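Clastow Civic Forum
Call for participants: residents' panel on local elections

The Clastow Civic Forum is looking for residents who want to join a panel about how our town chooses its council. We are not connected with any party, and we welcome members of all parties and people who never belonged to one.

Turnout at the last council election was low in the Granden ward, where only 218 persons voted. We would like to understand what keeps people at home, and which changes they would find useful. The panel will write a short report for the town council before the March session.

What you will do

You will come to 6 evening meetings at the Boutros Hall, each of them 2 hours long. Between the meetings there is a little reading, about ten pages each time. In the first meetings we listen to guests, among them former candidates and poll workers. Later the panel discusses in small groups and votes on its recommendations. Those who do not agree with the majority may add their own text to the report.

Who can apply

- You live in Clastow or in Granden.
- You are 16 or older. You do not need to be a registered voter.
- You do not hold an elected office now, and you are not a candidate for one.

Experience in politics is not required. If English is not your first language, please apply also - the discussion is held slowly, and we can send the reading in advance.

Each participant receives a bus pass for the meeting days and a light supper. Child care is possible when you ask for it in the application.

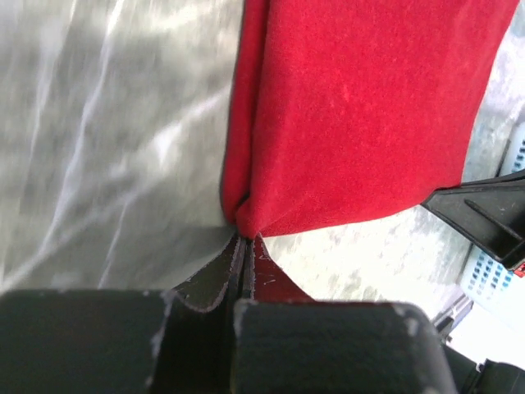 Fabrics in silvery gray and red.

How to apply

Write us one page or less. Tell us where you live, how you usually follow local politics, and one thing you would change in the way we vote. Please do not send a resume. Letters go to Clastow Civic Forum, 1012 Narumis Street, or you can leave them in the box at the entrance.

Applications must arrive by Sep 14, 2026. If we receive more than we have places, we will draw names by lot, with places kept for both areas. Everyone who applies will get an answer by mail.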